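Ticket 428: Arm pauses before pickup, open day demo
Opened by: Demetrius Zamora
Priority: high (doors open Friday!)
Status: resolved, keeping an eye on it

Hi all, me again. I was running through the can pickup for the Jokdale open day and the arm kept stopping on its way down. It lowers, it hangs there, then the Cilta panel throws "target lost" and it goes back to home. No bump, no weird noise, it just gives up. I got 2 good picks out of 20 tries, and I really don't want to do that in front of a crowd of visiting parents.

What I tried first:
Restarted the controller. Same thing.
Swapped the camera cable for the spare one in the Lukance box. Same thing.
Slowed the approach to half speed. It gave up more slowly, so that was fun.

Update, 4:15 pm
Called the Rimkutė help line and got a very patient person who had me open the live confidence graph (I had no idea we had one). The number was fine up high and fell off a cliff near the cans. She asked if they were shiny. Well, yes, they're soda cans! She thinks the ceiling lights are bouncing off the metal and fooling the detector.

Update, 5:40 pm
Turned the exposure down two steps and turned on the glare filter, which was off by default for some reason. Then I went back to the strawberry sodas and ran the whole routine again.
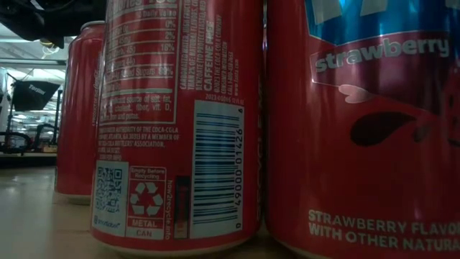

Way better! It went straight down every time, and the only miss was me leaning on the table. I saved the settings as a new profile called "open day" so please, please don't load the old one on Friday morning. If "target lost" comes back, check the glare filter before you touch the cable. I'll be there early to run it once more before we let people in.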